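Filed under: Around the House

Get a cloth in the sink

I swore I'd never write about bathroom cleaning in this newsletter, and yet! We swapped our old pedestal for a wide white vanity in December, and a big shallow basin shows every drip you leave in it. I've had to get a routine going, and the whole of it is one cloth. Mine came in a Wenberg bundle of 13 (way too many, I know) and I keep it hanging over the side of the tub.

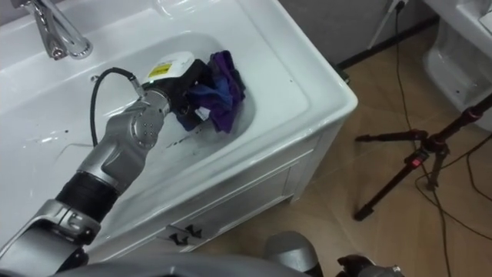
Purple cloth, white basin, right up against the inner wall.

I used to do the bottom of the basin and call it good. The grime likes the steep part, though, where the side meets the floor of the sink, so bunch the cloth up in a wad and push it right into that curve. A flat cloth just skates over it.

Then come up and out. The flat ledge gets toothpaste, soap, all of it, and the strip near the back wall is the worst — mine had nearly 36 days of toothpaste on it before I noticed. A damp cloth and a squirt of Tideo did the trick.
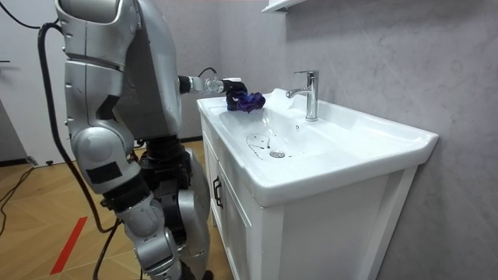

What about the faucet?

Dry it last, with a clean corner of the same cloth. Chrome spots like crazy around here with our hard water. I do the lever first, then the spout, then the cloth goes straight in the wash.

Last updated: February 22, 2023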